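Usier Pelto – Regelmodul für Kältezentralen
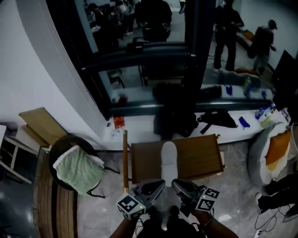 Tabletttisch mit weißem Hausschuh, links ein runder Korbsessel mit hellgrüner Strickdecke.

Das Pelto ist ein Regelmodul für Kältezentralen in großen Gebäuden, zum Beispiel Kliniken, Labors und Hotels. Es steuert bis zu vier Kältemaschinen und die dazugehörigen Pumpen. Fällt eine Maschine aus, startet das Modul die nächste in der Reihenfolge, die der Betreiber vorher festgelegt hat.

Jedes Gerät hat 2 getrennte Netzteile und 13 frei belegbare Eingänge. Die Bedienung erfolgt am Display von 7 Zoll oder über die Software Prorka. Meldungen werden mit Uhrzeit gespeichert und lassen sich als Tabelle exportieren.

Der Einbau ist auch im laufenden Betrieb möglich – der alte Regler bleibt so lange angeschlossen, bis die Übergabe geprüft ist. Für die Montage im Schaltschrank wird der Rahmen Flores benötigt, er ist getrennt zu bestellen.

Lieferumfang: Regelmodul, Klemmensatz, Anleitung in Deutsch und Englisch. Fühler sind nicht enthalten.

Die neue Version der Firmware ist seit Februar verfügbar. Ältere Module können wir nach Einsendung aktualisieren.

Technische Fragen beantwortet Yaowalak Phromma. Für Angebote und Liefertermine wenden Sie sich bitte an Teun Meijer.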